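Visit to the Nirkwood computer refurbishing works

Our group went round the Nirkwood works in August. I had booked for 13 people and all of them turned up. Parking is behind the building and free, but the turning is easy to miss if you come from the Otden side. There is a sign for Le Roux, the joinery next door, and you go in by the same gate.

Tõnu Butkienė met us at reception and took us round. Visitors get a badge and are asked to leave coats and large bags in the lockers. Then it is up one flight of stairs to the goods-in room, where old office computers arrive on pallets from schools, councils and small firms. Each one gets a sticker and a line in Zoria, the stock program they use for everything from the front door to dispatch. The last job number written on the board was 1,132.

From there we went to the cleaning room, which was noisy, and I did not catch all of the talk. Dust is blown out under a hood before a machine goes any further. Side panels are taken off here and travel separately on a trolley, with the same number as the computer they belong to.

The part most of us had come for was the strip-down area. Desktop towers are laid on their side and worked on from above, and we were allowed to stand close and look in. 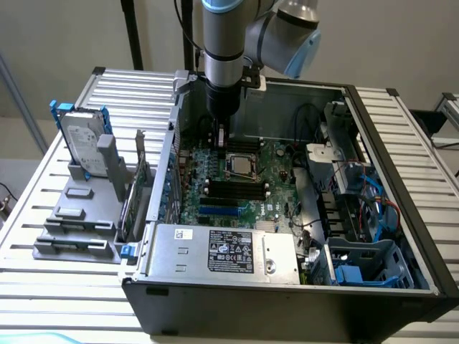

Dell workstation on the slatted table, with the processor and both banks of memory slots in view.

For anyone who has only seen the outside of one of these, there is a lot of metal. The power supply is a big box on its own, and the chipset has a finned heatsink of its own as well. With no cooler on the processor you can see the bracket that holds it down. Tõnu went over the order of work - memory, cards, drives, then the board if it has to come out. Boards that fail testing go for recycling and the case is kept for parts.

Someone asked whether it is worth the trouble with older machines. The answer was that workstations usually are, as the cases are solid and spares can be swapped between them.

We finished in the canteen with tea and a plate of biscuits. The tour took 2 hours including questions. It costs nothing, but groups need to book by email, and there is no lift to the upper floor. Wear flat shoes.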